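Workshop Practice > Part Two: Looking After a Cell > Chapter 14

CHAPTER 14
Setting up a dismantling cell

A cell that takes old computers apart has to be set up with more care than one that only moves boxes. The parts are close together, the wiring gets in the way, and no two cases arrive in quite the same state. This chapter follows one cell at the Ristetport training workshop, from fixing the table to the checks made at the start of each shift.
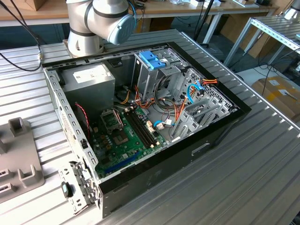
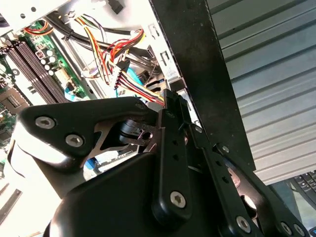

Figure 14.2 Arm and open computer case on the worktable (first view); the gripper at the wiring, seen close up (second view).

The case is laid on its side with the side panel off, so that the arm can work from overhead. Everything the gripper must reach should be open to it: the power supply, the drive cage, the memory slots and the wiring between them. Loose wiring causes the most trouble. A loop of cable can slip between the finger links, and when the arm lifts it will take the cable with it — and sometimes the connector as well.

Fixing the table and fixtures

The slatted table is levelled first, then the fixtures are bolted down. At Ristetport each fixture position is written in the cell book, using the slot number and the distance from the table end. The first fixture is set at 147 mm. If a fixture is moved for any reason, the new distance goes in the book before the arm is switched on again.

Hiwot Hadgu, who set up the cell, used a Garrido arm controller already in the workshop and wrote the first programs in April. She kept the speed low until every taught point had been checked by hand, and trainees still follow the same order.

Looking after the gripper

The finger plates and links are held by hex-socket screws, and these work loose with use. Check them with the correct key at the start of the shift. Do not use a worn key, as a rounded socket can mean changing the whole link. Wipe dust from the pivots with a dry cloth. Oil is not used on this gripper.

After any screw has been tightened, open and close the fingers 2 times with nothing between them and watch that both sides move evenly. Then run the reach test, program 1099, at low speed. Stop the arm at once if a finger touches the case wall.

Section 14.1 deals with levelling the table. Section 14.2 covers teaching the points, and the repair of a bent finger link is left to the end of the chapter.

Drallolberg Technical Books | Contact | Copyright | Back to top

3 comments | 14 shares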